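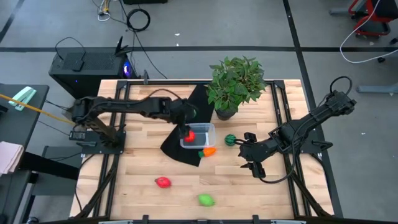 Spielzeugkarotte und Kunststoffbehälter auf schwarzer Stoffunterlage

Forum Kindertagesbetreuung > Ausstattung und Hygiene > Reinigung von Spiellebensmitteln im Kaufladenbereich

Traegerverwaltung_Sued
Sehr geehrte Kolleginnen und Kollegen,
im Zuge der Überarbeitung unseres Hygieneplans zum Juli ist die Frage aufgekommen, in welchen Abständen Spiellebensmittel zu reinigen sind. Der bisherige Plan der Einrichtung Ploststead sieht eine Reinigung alle 2 Wochen vor. Der Bestand umfasst 300 Teile, überwiegend Obst und Gemüse. Die Leitung hält diesen Turnus für personell nicht darstellbar. Um Mitteilung der dortigen Praxis wird gebeten.

S. Alhassan
In unserem Haus gilt für den Krippenbereich die tägliche Reinigung aller Teile, die in den Mund genommen wurden. Im Elementarbereich wird monatlich gereinigt, bei Magen-Darm-Erkrankungen in der Gruppe unverzüglich. Eine einheitliche Frist für beide Altersstufen halte ich fachlich nicht für vertretbar.
Sena Alhassan, Hygienebeauftragte

Kita_Dreriretti
Dem Beitrag der Vorrednerin kann ich nur teilweise folgen. Ein monatlicher Turnus ist im Elementarbereich zu lang, sofern das Material täglich bespielt wird. Wir haben den Bestand auf zwei Kisten verteilt - eine im Gebrauch, eine gereinigt im Schrank. Gewechselt wird alle 8 Tage. Der Aufwand ist überschaubar.

C. Leung
Zu beachten ist ferner das Material. Holzteile dürfen nicht in die Spülmaschine, Stoffteile sind nach Pflegeetikett zu waschen. Bei Hohlkörpern aus Kunststoff kann Wasser eindringen, solche Stücke sortieren wir grundsätzlich aus. Die Reinigungsanleitung des Herstellers ist dem Hygieneplan beizufügen.
Chun-hung Leung, Fachberatung

S. Alhassan
Das generelle Aussortieren von Hohlkörpern erscheint mir überzogen. Eine Sichtprüfung der Nähte genügt nach meiner Auffassung.

C. Leung
Dem widerspreche ich. Die Innenseite ist einer Sichtprüfung nicht zugänglich.

Traegerverwaltung_Sued
Ich danke für die Hinweise. Wir werden die Trennung nach Altersstufen sowie das Zwei-Kisten-Verfahren in den Entwurf aufnehmen. Die Frage der Hohlkörper wird mit dem Gesundheitsamt abgestimmt. Liegen Erfahrungen mit dem Sortiment von Zurorell vor?

Kita_Dreriretti
Bislang nicht. Wir beziehen ausschließlich über Mihăilă, die Reinigungsanleitung liegt dort jeder Lieferung bei.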